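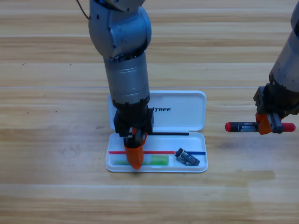 Two-Arm Bench Cell: Pre-Run Safety Checklist, with Comments
Flometti Teaching Lab, November revision
Checklist by Elżbieta Mazurek. Comments marked HC are by Hermenegildo Chávez.

Use one copy per shift. Mark each line OK, FIX or N/A. A FIX in sections 1 or 2 means the arms stay off. Write in the margins, please! The best items on this list began as somebody's scribble.

1. Before power

1.1 Emergency stop within reach of the operator's chair, nothing hanging on it.
OK / FIX / N/A
Comment: Sit down and reach for it. Standing up doesn't count.

1.2 Base bolts on both arms tight, paint marks lined up.
OK / FIX / N/A

1.3 Cables free along their whole length. Move each joint by hand to the end of its working range and watch the slack.
OK / FIX / N/A
Comment (HC): I love this one. You learn more about an arm in a minute of moving it by hand than in an hour of reading logs. Look hardest at the elbow.

1.4 Finger pads seated, no cracks, no play at the linkage.
OK / FIX / N/A
Comment: Spare pads are in the Stirnex drawer. Change both pads on a gripper together and write the change in the log.

1.5 Floor tape visible on all sides of the table.
OK / FIX / N/A

2. Power on, no task loaded

2.1 Stop button tested from the chair, then from the door side.
OK / FIX / N/A
Comment: Both arms must stop on either button. If only one does, lock out the cell and call me.

2.2 Speed cap set to 100 mm per second for the first cycle.
OK / FIX / N/A
Comment (HC): Yes, it's slow. Stay with it! The first cycle is where you catch a swapped left and right.

2.3 Brakes hold with power cut. Keep hands out from under the arms during this test.
OK / FIX / N/A

2.4 Separation zone loaded in Skelaso and turned on for both arms.
OK / FIX / N/A

3. Work area and parts

The shared zone is the part of this job I find most interesting, and it deserves more than a tick box. Two arms that are each perfectly safe alone can still meet over the same part, so we give each arm a side and treat the middle as a room with one key. The pen-packing task is great practice for this. The open case goes in the center, with an arm to either side and the markers outside the tray at the start. With a black marker held level and its red cap toward the case, as on the right here, check the path of the cap end as well as the path of the fingers. The zone in Skelaso has to include whatever the gripper is carrying, and people forget that all the time. 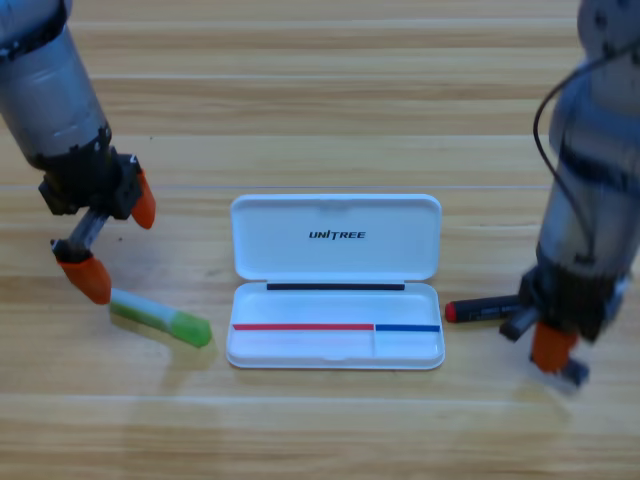

3.1 Carried part included in the zone size for each arm.
OK / FIX / N/A

3.2 Only one arm at a time has permission to enter the middle.
OK / FIX / N/A
Comment (HC): Test it by asking for both at once. The second request should wait, and it should show on the screen as waiting.

3.3 Case fully open, lid flat, hinge clear of both paths.
OK / FIX / N/A

3.4 Tools, cups and phones off the table.
OK / FIX / N/A

4. During the run

4.1 Operator seated, eyes on the cell. Second person on site for any run at full speed.
OK / FIX / N/A

4.2 Dropped part: pause, wait for both arms to hold still, stop, then reach in.
OK / FIX / N/A
Comment: Pause alone is not enough, even for a pen cap.

4.3 Cycle counter read and logged. Full inspection due every 2000 cycles, pads checked every 600.
OK / FIX / N/A
Comment (HC): The Sarantis sheet on the wall still shows the old pad interval. Use the one printed in this list until the sheet is replaced.

5. Shutdown

5.1 Grippers empty, arms parked, power off at the wall.
OK / FIX / N/A

5.2 Any FIX from today copied to the board with your initials.
OK / FIX / N/A

Operator: ____________
Checked by: ____________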